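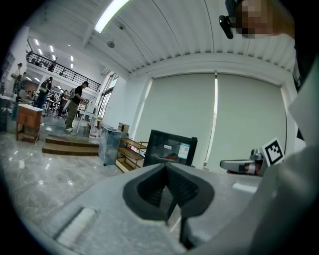
In Praise of the Shirt With Words on It

My aunt held that a grown person should not go about with writing on their clothes, and she held it so firmly that I was past forty before I bought a T-shirt that said anything at all. I have been making up for lost time ever since, and I'd like to put in a good word for the printed shirt, which gets sneered at by people who ought to know better.

The usual complaint is that you are paying to be a billboard. Well, sometimes you are. But most of the shirts I meet on an ordinary walk to the post office aren't selling me anything I could buy. They are from a fun run in June, or a hardware store that closed, or a band that played one summer in somebody's barn. Mine says Gillemow across the front, after a lake where it rained on us for 8 days straight (we had a lovely time), and I've had more pleasant talks in checkout lines over that shirt than over anything else I own. Strangers will ask about a shirt. They won't ask about a nice plain sweater, however much you spent on it.

My friend Rhiannon Howells thinks the words should at least mean something to the wearer, and we have gone back and forth on this over a good deal of coffee. I used to agree with her. Now I think she's being too strict – half the fun is in the ones that came in a bag from a cousin and just happened to fit.
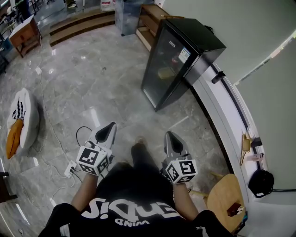
A printed shirt also solves the problem of getting dressed, and I don't think it gets enough credit for that. I admire people who can match a scarf to a coat, but I am not one of them and most mornings I have about 2 minutes. Black does nearly all the work. Take a black T-shirt with big white letters on the chest, put it with dark trousers and dark shoes like the outfit in the photo, and you are dressed for a day of doing things, with your arms free and a little something for the rest of us to read. My aunt would have wanted a collar, and I would have lost the argument, as I always did with her.

So please, if you have a drawer full of these things and somebody in the house keeps hinting about the donation box, hold on to a few. Wear the loud one to the grocery store this week. I'd be glad to stand behind you in line and ask where you got it.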